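Putting the Florin Vlad story in one place, as three people asked after Saturday's game. Most of this comes from the Surkdale club minutes and from two long talks with his old teammate Sorin Zamfir.

Vlad was born in Avville, the fourth of five kids. His father drove a bread truck. He played soccer in the street and in the schoolyard and didn't join a proper team until he was 15, when a teacher took him to a trial at Zhuravel.

Zhuravel put him at left back. He hated it. He'd always been a forward, and he told Zamfir years later that he spent his first season there trying to get moved. The coach left him where he was.

He played 30 games for the Zhuravel reserves and only two for the first team. Both were losses. He came on late in one and started the other, and the newspaper spelled his name wrong both times.

Surkdale signed him the next summer. The club was in the third division then and paid very little. Players got bus fare, a match fee and a hot meal after home games. Vlad worked mornings at the feed mill and trained at six in the evening.

His first coach at Surkdale was Rodica Sârbu. She had been running the youth side and took over the seniors when the previous coach moved away. She kept him at left back too, but let him go forward as much as he liked.

That's where the goals came from. He scored 11 in his second season, which is a lot for a defender at any level. Four were penalties. The rest were mostly late runs to the far post — Zamfir says every team in the division knew about it and still lost track of him.

The minutes for that year have been typed up. The paper copies before that are in boxes and I'm still working through them.

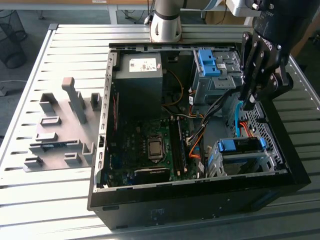
Desktop tower with the side panel off, power supply and motherboard showing.

Back to Vlad. Surkdale went up that spring. The game that settled it was at home to Mollow, and the gate was 1199, written in the minutes in red pen before someone typed them up. Surkdale won 2–1. Vlad set up the first goal and was booked for arguing about a throw-in.

The second division was harder. He hurt his knee in February, in an away game on a frozen field, and missed the rest of the season. Surkdale finished one place above the drop without him.

He came back slower. Sârbu moved him inside to center back, next to Boonmee Inthanon, who had joined from Avville that summer. Inthanon was quick and Vlad talked all game, and they played together for three seasons.

There's an old story that he turned down a first-division club to stay. I can't find anything to back it up. Zamfir thinks there was one phone call and no offer. The minutes don't mention it, and they mention nearly everything else, down to the price of corner flags.

He stopped playing at 34 and went straight into coaching the under-15s. Paula Sandu was in his first group. She went on to captain the women's team, and she still has the training notes he used to hand out, written on the backs of feed mill order forms.

I've got the lineups for all his second-division seasons now, except for a few away games. If anyone has programs from the Mollow or Zhuravel trips, please send me a message. Scans are fine.

Correction to the post about the promotion game: the booking was in the second half. I had it in the first. Thanks to Sorin for catching it.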